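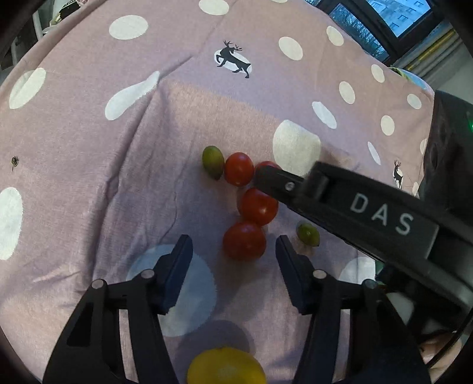
What's the best thing to practice on when you're trying out a new gripper at home?

Cherry tomatoes, and I'd start with the ripest ones you can stand to lose. They're round, they roll, and they split the second you squeeze too hard, so you find out right away how much control your fingers have.

I've been going back and forth between two hand-held grippers at my table for a while now, the Andberg and the Cedaris, and I've picked up a bunch of small tricks along the way. Posting them as of 3/29/25, and I'll add more when I think of them!

Put a tablecloth down. A bare tabletop lets everything roll onto the floor (ask me how I know), and cloth gives just enough drag that a tomato stays where you nudged it. Don't iron the thing either. A crease is good practice, and mine has deer and big white spots on it, so I get a busy background for the camera for free.

Mix up the sizes and colors. Red tomatoes, a little green fruit or two, something bright yellow. If you only ever practice on one kind of fruit you get lazy about how wide you open the fingers. I like to park a couple of pieces right up against each other too, so I have to work a pad in between them. The Andberg is better at that. The Cedaris opens wider but its pads are thick, and it tends to shove the neighbor out of the way.

Bring two grippers in from different sides if you have them. One comes up from your end of the table and the other comes in at a slant. They will bump. Slow way down for the last inch and let one of them hold still while the other moves.

Watch your cables! Mine used to drag through the fruit until I started clipping them to my sleeve with a clothespin. Cheap fix, works great.

Wipe the pads between rounds. Tomato juice dries sticky, and then the fruit won't let go when you open up. Warm water and a drop of dish soap on a rag, and keep it away from the screws and pivots.

On cameras, I set mine to 600 for the shutter and left it there. Near a window you can get away with that most of the afternoon. After dark I switch on the kitchen light and the shadows go all over the place, so I mostly don't bother.

Oh, and rinse whatever survives and eat it the same day. Squeezed tomatoes make a very decent pasta sauce.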